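I've been putting off the flowers for the Tromside luncheon for weeks (well, since the start of March, anyway), and I finally made myself get going. My cousin Ilaria Greco wanted red and blue, and I was doubtful, I really was, because in my head it sounded like a marching band! But she meant a deep, dark red and a very soft blue, and once I came around to that I was completely sold.

I always like to lay artificial flowers out flat before anything goes near a vase. You get a feel for the stem lengths that way, and you can swap things back and forth until your coffee goes cold.
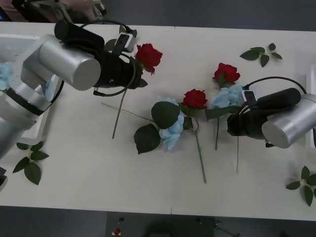
*Red roses and pale blue hydrangea-style blooms, still in the spreading-out stage.*

The roses will go in first, I think, with the blue tucked in low around them. I'm keeping the little green leaves on, even the crooked ones, and bending the stems a bit so they don't stand up like pencils. Ilaria is still pushing for ribbon. We'll see!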